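Ticket 111
Subject: Right instrument stops mid-stitch, jaws won't close on command
Opened: 10 Dec 2018
Status: Closed (see last entry)
Product: Plandari suturing bench, two arms
Site: Ternness

Entry 1

Hi all, me again. I run the suturing bench at Ternness and I've got a fault that is slowly driving me up the wall. We're partway through a set of interrupted stitches, everything is humming along nicely, and then the right arm just sits there. The arm itself still moves, and the wrist still turns, but I squeeze the hand control and the jaws take no notice at all. Then a few seconds later they catch up in one go and snap shut. With a needle in the neighbourhood that is not my favourite colour of surprise!

Pictures of the sort of work we're doing are below.

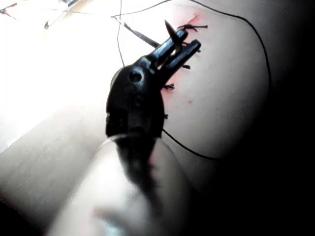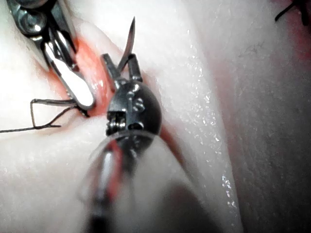
Stitching on the pad, with both arms in view:
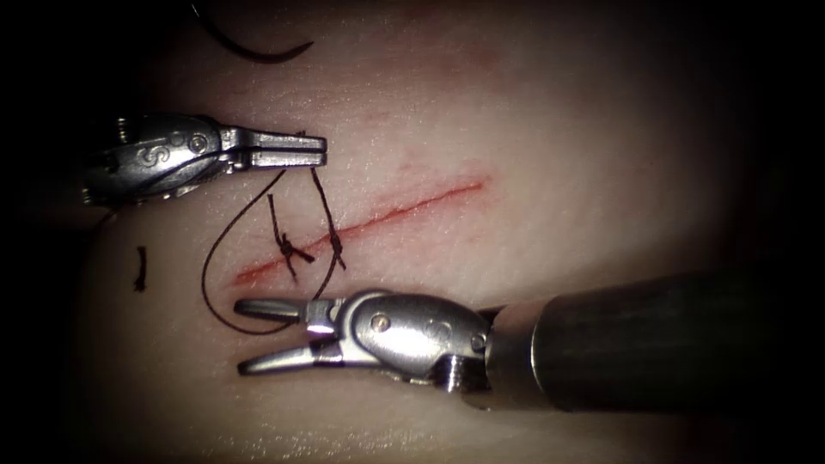
So, the details. It's happened five times now, always on the right arm and always on the jaws. Left arm has been good as gold. The message on the console is "grip lag, right" and it clears itself before I can get my phone out, which is very considerate of it. The log does keep it though, and I've attached that (the plain one, I couldn't get the zipped one to save).

Things I've already tried before bothering you:

Turned the whole lot off and on again. Twice.
Swapped the right instrument for our spare needle driver. Same thing.
Ran the jaw homing routine from the service menu. It passed with no warnings.
Checked the hand control was pushed all the way into its socket. It was.

What I haven't done is swap the left and right drive units, as the manual says to ask first. So I'm asking first!

One more thing that may or may not matter. The software was updated to the Bakilana release shortly before this started. I can't swear to the order of things, but I don't remember any lag in March when we were doing much longer runs.

Entry 2

Thanks for the quick reply. To answer your questions:

No, it doesn't happen when I open and close the jaws in free air. I sat there clicking away like someone with a pair of barbecue tongs and couldn't get it to play up. It only does it when I've been holding something for a while and then let go and grip again. Passing the needle across to the other side is the worst spot for it.

Yes, the emergency stop works. I tested it with the jaws empty and both arms parked clear of the pad, and it cut the drives straight away. I've put a note on the bench saying no hands near the pad while the drives are live, not even to tidy up a bit of thread. That was always the rule but I'll admit we'd gotten a bit casual about it.

No, I can't hear anything odd from the drive unit. There's a fan in there that drones on a bit, but it did that from new.

Grip force was set to 5 on both sides. I don't know who picked that number, it was like that when I inherited the bench.

Entry 3

Did as you asked and turned the right side down to 3, then repeated the same handover until I was thoroughly sick of it. No lag. Put it back up to 5 and it came back, over 2 seconds of nothing and then the snap. I didn't have a needle loaded for any of that, just a bit of spare thread, and I stayed well back from it.

So it's something to do with how hard the right side is squeezing, and how long for. I did wonder about the motor getting too warm and protecting itself, but you'd know better than me. The temperature page in the service menu is greyed out on my login, so if you could switch that on for me I'd be grateful.

The catch with running at 3 is that the needle can twist in the jaws when you push it into the pad. I can live with that for practice but I wouldn't want to run a proper session that way. We've got a Stukia group booked in and I'd much rather push them back than have them learn on a bench that bites. I've cancelled the right arm for all bookings until this is sorted.

Entry 4

Temperature page is on, thank you. You were right to be suspicious! On 5, the right jaw motor climbs the whole time I'm holding, then the drive holds back new grip commands until it's happy again, and as soon as it's happy it sends the lot through at once. The left one barely budges doing exactly the same job. Log attached (zipped this time, I worked out it was our virus checker blocking it).

I'd like to raise the snap as a separate safety item, please. I understand why the motor wants a rest. What I don't like is it saving up my old commands and then carrying them out when I've moved on to something else. If it has to ignore me, it should go on ignoring me until I let go and squeeze again.

Entry 5

Replacement right drive unit turned up and I fitted it before lunch. The old one had a cable pinched under the cover plate, with the jacket squashed quite flat, so the cover must have been screwed down on top of it at some point. I've kept it in its box for you to collect.

New unit is running on 5 with no lag. I did the handover test the same as before, then a proper row of stitches with a needle, and the temperatures on both sides stayed close together. Left and right bookings are open again.

Happy for you to close this one. Please leave the safety item about the stored commands open – I'd like to see that fixed in the software as well, and I'm glad to test it on our bench when you've got something to try. Our shipping label printer is out of ink so the return might need a label from your end.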